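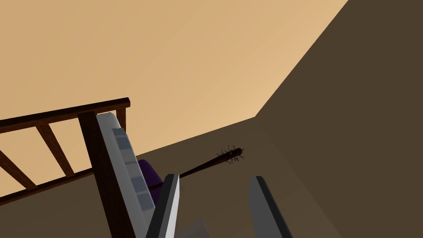
Pre-purchase safety checklist: arm and gripper, simulation stage
Site: Villalobos unit. Apr 25, 2019

I've filled this in as I went, so forgive the rambling. The idea is to settle what we need before anyone signs for the Bodus arm in July.

1. Gripper opening suits the awkward items on our list? PARTLY. The barbed wire bat is my worry. The handle is slim and looks manageable, but the barrel end is all spikes and I don't want the fingers closing anywhere near it. Ask Totov for a price on spare finger plates (two sets, please, one is never enough!).

2. Approach path clear of fixed objects? NEEDS WORK. With the wooden railing on one side and the wall on the other, I'd like a bigger clear zone written into the floor plan before we pay for any guarding.

3. Items on the floor within reach? TO CHECK. The bat is lying flat on the floor in the simulation, so we need the reach figure down at floor level, and the brochure only gives it at bench height. I've emailed Bodus twice.

4. Emergency stop within arm's length of the operator? NOT YET. I've put 2000 in the budget for stops and cabling, which felt generous until I saw the Grorkerine quote.

5. Gloves and eye protection for anyone handling spiked or sharp props? YES. We've 30 pairs of gloves in the store, though half of them are small and I've got hands like shovels.

6. Warranty covers finger damage? NO. Bodus offer 24 months on the arm and nothing on the fingers. Push them on this, it's worth a phone call.

7. Training included in the price? YES for two people, extra after that. I'd pay for a third so holidays don't stop us dead.

Result: hold the order until 2, 3 and 4 are sorted. I'll redo the form when the floor plan's changed.

Equipment planning, Villalobos unit | Contact the office | Back to top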